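4. Mise en service du poste de débarrassage

Cette section s'adresse aux agents de salle et au chef d'équipe du site. Elle suppose que le bras Dremport est fixé, raccordé et que le contrôle électrique de la section 3 est signé. Pour la programmation des trajectoires, voir la section 7.

4.1 Ce qui change dans le travail

Jusqu'ici, le tri des gobelets et des canettes se faisait à la main, debout, pendant toute la durée du service. Avec le poste automatisé, le bras prend les objets un par un sur la table et les dépose dans les bacs. L'agent prépare la table, surveille le cycle, vide les bacs et traite les refus.

Le poste ne fonctionne pas sans agent désigné. Le nom de l'agent est inscrit sur la fiche de poste avant le premier cycle. Une même personne ne reste pas plus de 90 minutes à la surveillance ; le chef d'équipe organise la rotation avec la plonge et la salle.

Les agents qui tenaient le tri manuel suivent la formation interne de Harish Bhardwaj, le mercredi à la prise de service. Tant qu'elle n'est pas validée, ils peuvent charger la table mais ne relancent pas un cycle après arrêt.

4.2 Préparation de la table

1. Mettre le bras en position de repos (touche REPOS du pupitre) et attendre le voyant fixe.
2. Essuyer le plateau avec un chiffon non pelucheux. Ne pas utiliser de produit laissant un film brillant.
3. Vider les gobelets et les canettes dans l'évier avant de les poser. Le bras ne fait pas la différence entre une canette pleine et une canette vide.
4. Poser les gobelets debout, ouverture vers le haut, côté mur.
5. Poser les canettes debout, côté bras.
6. Retirer les couverts, serviettes, pailles et couvercles.
7. Refermer le portillon.

Note : les gobelets peuvent se masquer en partie les uns les autres vus depuis la caméra du poignet. Ils ne doivent pas être emboîtés. Deux gobelets emboîtés sont pris comme un seul et partent ensemble au refus.
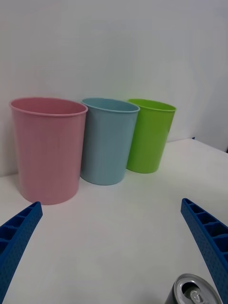
Fig. 4-2. Gobelets et canette sur le plateau, pince ouverte, vus depuis le poignet du bras.

Les doigts de la pince sont des pièces d'usure. Ils se contrôlent à chaque prise de poste, bras au repos : passer la main sur les deux faces, chercher une fente dans les cloisons, un doigt tordu, un résidu collant. Un doigt fendu se remplace par paire (référence 3674, deux pièces par sachet).

4.3 Premier cycle

1. Sur le pupitre, choisir le programme GOBELETS + CANETTES.
2. Régler la vitesse sur 25 %. Ne pas dépasser ce réglage pendant la première semaine.
3. Appuyer sur DÉPART et garder une main près de l'arrêt d'urgence jusqu'à la première dépose.
4. Vérifier que la pince s'ouvre complètement au-dessus du bac.
5. Laisser le cycle aller à son terme. Le pupitre affiche le nombre de prises et le nombre de refus.
6. Reporter les deux valeurs sur la fiche de poste.

Si tout est conforme après la première semaine, le chef d'équipe peut passer la vitesse à 40 %. Au-delà, demander l'accord du service technique de Malhotra.

ATTENTION : ne jamais rattraper à la main un gobelet qui tombe pendant un cycle. Appuyer sur PAUSE, attendre l'immobilité du bras, ouvrir le portillon, ramasser.

ATTENTION : les bords d'une canette écrasée sont coupants. Une canette déformée va directement au bac métal, sans passer par la table.

4.4 Refus et arrêts

Un objet refusé reste sur la table en fin de cycle. L'agent le range lui-même dans le bon bac.

- Gobelet couché : le redresser et relancer.
- Objet trop près du bord : le ramener vers le centre du plateau.
- Message PRISE VIDE répété : contrôler les doigts, puis l'éclairage.
- Message EFFORT : vérifier que la canette est vide.

Après trois arrêts dans le même service, repasser en tri manuel et prévenir Vikas Agarwal, référent du poste. Le passage en manuel n'est pas compté comme un défaut de l'agent. Les relevés du pupitre servent à l'entretien du matériel et ne sont pas utilisés pour le suivi individuel.

4.5 Fin de service

1. Mettre le bras au repos et couper l'alimentation au sectionneur.
2. Vider et rincer les bacs.
3. Nettoyer les doigts à l'eau tiède, sans les démonter.
4. Signer la fiche de poste et la remettre au chef d'équipe.

Suite : section 5, Nettoyage hebdomadaire.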